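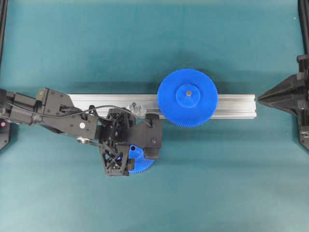
Blue gear sat on the ali rail, green worktop.

Netcombe Makers and Menders Forum > General chat > Is it worth oiling plastic gears?

mossy_kettle
17/05/2026
My mum's old Chae bread maker has started groaning like a man getting out of a low chair. I've had the bottom off and there's a plastic gear in there, plus a belt that looks fine to me. My plan was a squirt of the stuff in the blue and yellow tin and back to making loaves. My brother-in-law says oil eats plastic and I'll be buying a new machine by June. He also says you can't wash mushrooms, so I'd like a second opinion.

brackenfold
He's half right, which must be galling for everyone. Thin penetrating oil is mostly solvent and it's a poor choice on plastic. It also runs off and finds the belt, and then you've got a quiet machine that doesn't turn. Silicone grease, a smear the size of a lentil, worked round with a cotton bud.

tinfoil_gerald
Disagree. Most small plastic gears are meant to run dry. All grease does in a bread maker is collect flour, and flour and grease together make a very decent grinding paste. I've cleaned out 4 of these for people at the Murnum repair morning and every one had been "helped" with lubricant by somebody beforehand.

brackenfold
Running dry is fine if it was built that way. If there's old grease on it, it was built with grease. Mossy, is there any old grease on it?

mossy_kettle
There's something on it. It's brown and I'd rather not commit further.

tinfoil_gerald
That'll be the paste.

pip_under_stairs
Has anyone asked where the noise is coming from? A groan in a bread maker is nearly always the shaft seal under the pan and has nothing to do with the gear. Take the pan out and turn the paddle by hand. If it's stiff or squeaks, the pan's your problem. A new seal was 5 pounds when I did mine, and the pan has behaved since.

mossy_kettle
Just tried it. It's stiff one way and less stiff the other. Mum says it has always done that and could I please stop.

brackenfold
Seal, then. I'd still grease the gear while you're in there.

tinfoil_gerald
And I'd still leave it alone.

larkspur_70
Can I put in a word for washing-up liquid? Warm water, old toothbrush, get the brown off, dry it overnight and look at the teeth. If they're sharp and even, put it back and stop worrying. If any are chipped, no grease on earth will help. I did this with a Skitico mixer that my husband had already carried out to the car to take to the tip. It's been going for 24 years now and has outlasted the car.

pip_under_stairs
Seconded, but keep water off the bearings, and unplug it first. I know. People don't.

mossy_kettle
Right. Gear cleaned, teeth all present. Seal ordered from the place on Netcombe high street, who sighed at me down the phone but did have one. I've put a tiny bit of silicone grease on half the gear as a compromise.

tinfoil_gerald
It goes round. You've greased all of it.

mossy_kettle
Ah.

brackenfold
Welcome to the right side of the argument. Let us know how the seal goes in, they can be a pig to seat straight. And you can wash mushrooms.

larkspur_70
You can't, they go slimy.

brackenfold
New thread please.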